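Über uns

Narnano entwickelt und vertreibt Handgreifer, mit denen Menschen Greifbewegungen vormachen, die später ein Roboterarm ausführen soll. Angefangen haben wir als Zulieferer für Greiferbacken. Das Handgerät Huvik kam dazu, als mehrere Kunden nach einem Werkzeug fragten, das sich ohne Roboterzelle benutzen lässt.

Gegründet wurde die Firma von Yoon-hee Wang und Volodymyr Derkach. Yoon-hee Wang leitet die Konstruktion, Volodymyr Derkach die Fertigung. Rekha Bhatia betreut die Kunden vom ersten Gespräch bis zur Abnahme, Chae-won Han schreibt die Auswertungssoftware Ki.

Was wir anbieten

Huvik wird einzeln oder als Paar geliefert. Zum Paket gehören die Greifer, ein Satz Markerplatten, die Kabel und ein Jahr Zugang zu Ki. Die Backen sind Verschleißteile und lassen sich mit einem Innensechskant tauschen. Wir halten ständig mehr als 200 Paar auf Lager, Bestellungen bis mittags gehen am selben Tag raus.

Wer nicht kaufen möchte, kann die Aufnahme auch bei uns beauftragen. Der Dienst heißt Tokomitz. Der Kunde schickt uns Gegenstände und eine Beschreibung der Aufgabe, wir richten den Arbeitsplatz ein, nehmen auf und übergeben die geprüften Datensätze. Ein Auftrag umfasst in der Regel 1.000 Durchgänge. Der bisher größte hatte 2.040 und betraf Geschirr und Einwegverpackungen.

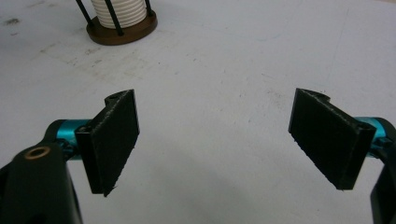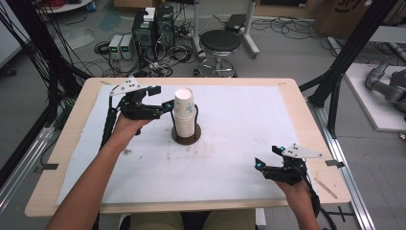
Arbeit mit den Handgreifern am Tisch

Vor jedem Auftrag machen wir 10 Probedurchgänge und schicken sie dem Kunden. Erst nach der Freigabe geht es weiter. Änderungen an der Aufgabe sind bis dahin kostenlos, danach rechnen wir sie nach Aufwand ab. Fehlerhafte Durchgänge werden aussortiert und nicht berechnet.

Die Aufnahmen macht ein festes Team unter Hwa-young Yeon. Neue Kolleginnen und Kollegen üben zunächst mit einem Greifer und wechseln dann auf das Paar. Technische Vorkenntnisse verlangen wir nicht, eine ruhige Hand hilft.

Reparatur und Ersatzteile

Reparaturen erledigen wir im Haus. Bitte Geräte immer mit Kabel einschicken und die Seriennummer auf dem Lieferschein vermerken. Backen anderer Hersteller passen nicht auf unsere Halter. Für ältere Geräte der ersten Serie gibt es einen Adapter, den Rekha Bhatia auf Anfrage mitschickt.

Besuch und Vorführung

Eine Vorführung dauert einen halben Tag. Eigene Gegenstände können mitgebracht werden, sie sollten mit einer Hand zu heben sein. Im Mai sind die Termine meist früh vergeben. Anfragen nehmen wir über das Kontaktformular entgegen, telefonisch sind wir ab 9 Uhr erreichbar.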